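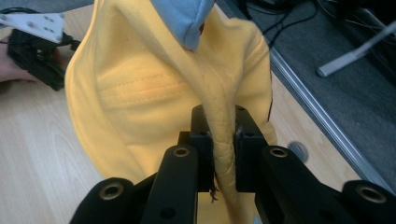

*Yellow sweatshirt in the hand-held gripper at the Mitedum open day, second gripper at upper left.*

**From:** Shamim Mughal
**To:** Fillari makers list
**Subject:** Re: [fillari] Anyone going to the Mitedum open day?

Gun-woo Sun wrote:

> Hi all,
>
> I see Mitedum is opening its Osach building to visitors on Tuesday afternoon. I have a shift and can't make it, so if any of you are going, would you please report back? Things I'd love to know:
>
> - Did they let visitors try the grippers, or was it all behind a rope?
> - How do they deal with soft stuff? My own two-finger gripper is fine with blocks and hopeless with a dish towel. It either pinches nothing or grabs the whole pile.
> - Is Shin (the folding arm) as slow as it looks in their talk from January?
> - Anything we could steal for our own builds. Linkages, finger pads, whatever.
>
> Also, is there parking? Asking for the next one.
>
> Gun-woo

Gun-woo, I went, and I stayed until they started stacking the chairs! I got home with two pages of scribbles and a pocket full of dryer lint, so let me get it all down before I can't read my own handwriting.

**Did they let us try things?** Yes, and lots of it. I was expecting a talk and a wave through a window. There was a talk, but it was short, and then they split us into groups and put hand-held grippers in our hands. You get one for each hand and you do ordinary laundry jobs with them: pick up a shirt, find the sleeves, turn something right side out. The sign-in sheet had 27 names on it when I left, and I think every person on it got a turn. The kids were way better than the adults. There was a girl of maybe ten who had a T-shirt laid flat while I was still trying to work out which end of mine was the neck.

**Soft stuff.** OK, this was the best part of the day for me. You've seen the yellow sweatshirt at the top. When the cloth is gathered and twisted up like that, there's a nice thick rope for the fingers to close on and it's easy to feel that you have it. Great for carrying. Terrible for folding! I carried a hoodie across to the other side of the station feeling very pleased with myself, set it down, and it was a corkscrew. It took me longer to undo the twist than it had taken to do everything else.

The woman running our station told us to stop thinking about grabbing and start thinking about edges. Her advice, as near as I can remember it: find a hem or a seam, get one finger under it, close gently, and lift only a few inches. If the rest of the cloth comes along, put it down and start over. Seams help because they're thicker and stiffer than the cloth next to them, so the fingers have something to catch. I tried it on a pillowcase and got it on my second go. Then I tried it on a fitted sheet and I'd like us all to forget that happened.

The other thing she said, which I think answers your dish towel question, is that most of us bring the fingers in too steeply. If you come straight down, you push the towel into the table and the fingers slide across the top. Come in low, nearly flat, and push a little wrinkle up ahead of you. Close on the wrinkle. I've been doing it at home with kitchen tongs since I got back and it works way more often than it should.

**Shin.** Yes, it's slow. But I came away liking it a lot more than I did from the January talk! In the talk they only showed it folding, start to finish, and you sit there waiting. In person you get to watch it recover. One of the visitors was invited to mess with a towel partway through, and Shin let go, moved back, and had another try at the corner from the other side. It did that twice and then got a decent fold. The whole room cheered for a towel, me included.

It did get stuck on a hooded top. The hood flopped over the neck and the arm kept going for the wrong layer. They stopped the run, straightened the hood by hand, and let it go on. I was glad they just did it in front of us and talked about it openly. The speaker said hoods, linings and anything with a drawstring are the worst of the lot right now, and that they want far more practice runs with them. They have 3000 garment runs on file so far, and hooded tops make up a small part of that.

**Things to steal.** Plenty to chew on from the hand-held ones:

- The linkage arms are long, rounded bars that sit angled toward the center, with the fingers standing up behind them. I'd been making mine short and straight. I want to try the longer shape.
- Brass-colored inserts in the black parts. I asked, and they said they'd gone that way after wearing out plain holes in the early ones. I have a bag of inserts in a drawer that I've never once used, so that's my weekend sorted.
- Fingers are plain upright blocks with small screw holes near the top. I love this. You could print a handful of different pads and swap them on the bench without taking the whole tool apart.
- Watch for loose threads. There were some dark ones hanging at the base of a finger on the yellow sweatshirt turn, and I know from my own build how fast thread ends up where it shouldn't. I'm adding a check for that to my routine.

I did ask if the drawings were available. The answer was a friendly "not yet," and they took down the list address, so maybe one of them will turn up here. If so, hello, and thank you for a terrific afternoon!

**The twist thing again.** I keep coming back to it. On the bus home I was thinking that the twist might be useful if you do it on purpose. Say you need to move a big floppy item from a basket to a table and you only have one gripper free. Twist, carry, set down, untwist with both. The untwisting is the hard bit, but with two hands you could hold one end still and let the other end spin out. Has anybody here tried this? I'd happily lose an evening to it.

**Parking.** There's a lot behind the building with 16 spaces, and it was full when I walked past. Take the bus, the stop is right across the street. The side door is the one you want. The front one is locked and has a sign on it that you can't see until you've already walked all the way up the steps. Coffee was fine, cookies were gone by the time our group got to them.

A few loose ends, in no order:

- Bring reading glasses if you need them. The trigger labels are tiny.
- Wear shoes you can stand in. I was on my feet from two o'clock on.
- If you're left-handed, say so at the start. They'll switch which side gets the lighter tool, and my neighbor at the station said it made a big difference.
- They take old clothes for practice! Clean, any size, and they asked especially for hoodies and things with pockets. I'm going to go through our hall closet – if anybody local wants to send a bag along with mine, drop it by before our next meetup and I'll take it all over together.

Gun-woo, I think you'd have had a ball, and I'm sorry your shift got in the way. They're planning another one, no date yet, and I've put both our names down to hear about it. Could you bring your two-finger gripper to the next meetup? I want to try the low approach with a real dish towel and see whether it's the angle or the pads. I have some rubbery sheet left from the bike grip project that might make good pads, and I can cut it to size if you send me the finger width.

Happy to answer questions if I skipped something. My notes on the talk itself are pretty thin, I was sitting behind a pillar for most of it.

Shamim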